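From: Stella Biwott
To: Quintana Bead and Button Swap list
Subject: Re: sorting the seed beads before the February swap

Unai Villalobos wrote:
> I'm still keeping mine in the little bags they came in and
> it's a mess. Does anyone sort by size first, or by color?
> And is it worth buying a proper box, or will jam jars do?

Hi Unai, and hi all,

Size first, every time! I did color first for years and it looked lovely on the shelf, but then I'd sit down to do a bracelet and find three sizes mixed up in the same blue. You can't fix that halfway through a row (ask me about the green one I gave my sister).

Jam jars are fine for buttons. For seed beads I'd go with something that has compartments - you end up tipping a jar all over the place just to get at the last few.

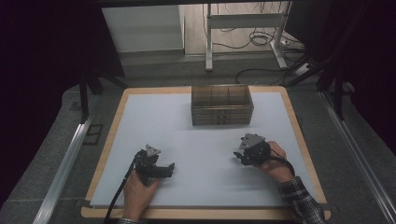

Brown organizer box on the work board.

I know people swear by the Prukness trays, and they do stack well, but the lids on mine never stayed shut and I lost most of a bag of size 11s down the side of the car seat on the way to a swap. Never again. If you do get one, put a fat rubber band round it.

The other thing that helped me was a plain, pale surface to sort on. I used to work straight on my flowered tablecloth and wondered why my eyes hurt!

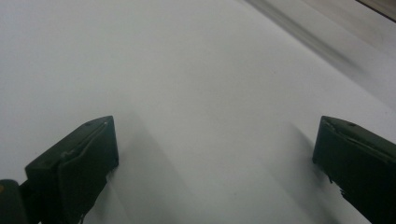 Pale gray is kinder than bright white in the evening, I find, and clear beads show up better on it too.

For the swap itself, I'm bringing 126 small bags, mostly matte, plus 2 big tins of odd buttons that I'd love to see the back of. Does anyone want first pick of the shell ones? Write to me off list and I'll put them aside.

Stella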